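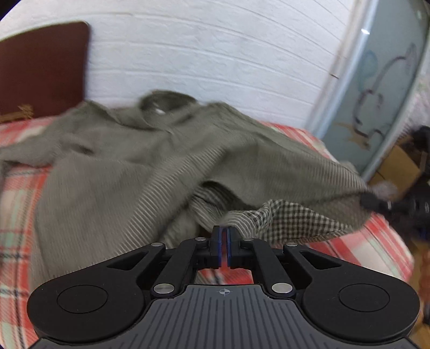
Shirt task, hand-held pair, view from one gripper. Collar toward the wall, jaws nearly closed.

Ticket: Shirt demos rejected at import, "grasp not found"
Project: Narkero garment set
Opened by: Leokadia Tomaszewski
Status: Solved, one follow-up open
Tools: Jendesell hand-held grippers (pair), Stusach importer

What I saw

I imported the January batch of shirt demonstrations and 278 of 1,931 came back with "grasp not found." Replay looked great to me! The arms on the screen go where my hands went, the timing is good, and then the importer says the jaws never closed on anything. Towels from the same grippers go through fine every time.

What I tried

1. Restarted the importer and ran the rejects again. Same 278.
2. Wiped both camera lenses and redid the jaw zero on each gripper. No change, but the zero on one had drifted a little, so I'm glad I looked.
3. Swapped left and right hands for 40 new demos. The rejects followed the task and ignored which gripper I had where, so I stopped suspecting the hardware.
4. Sorted the rejects by step. Nearly all of them are at the moment when both grippers have the shirt and the cloth is pulled tight between them. Now we're getting somewhere!

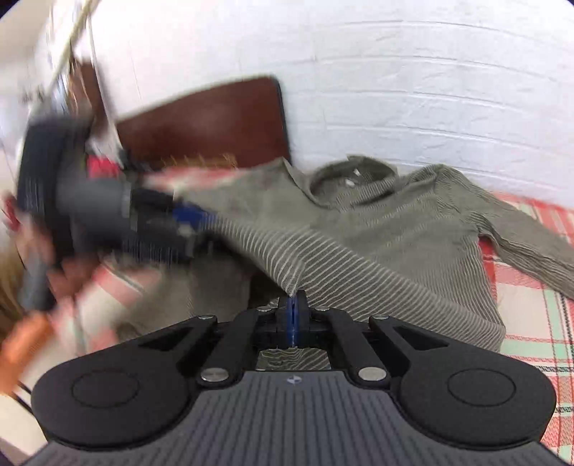

Both grippers on the shirt, striped cloth stretched between them, blue pads together on the near one.

Cause

The importer decides there is a grasp when the jaw gap stops shrinking before it reaches zero. A towel holds the pads apart enough to show up. A single layer of shirt fabric hardly does, so the gap reads as zero and the importer thinks I pinched air. It's a really sensible rule for thick things, just not for thin ones.

Fix

In the Stusach task file, set grasp_check to "gap_or_motion" and lower min_gap to the thin cloth value. With the motion check on, it also looks at whether the fabric moves along with the tips. I reran the rejects and all but 43 came in - I did a little dance at my desk.

The 43 left over

I watched every one. They are fast pulls, where the cloth and the other gripper smear so much that the motion check can't follow them. My fault for rushing! I'm recording those again with a slower pull and a short pause after each pinch.

Still open

Could the Pelupessy profile get the thin cloth value by default? Pillowcases are next on our list and I'd love for them to go through on the first try. Happy to send the task file to anyone who wants it - just reply on this ticket.

Leokadia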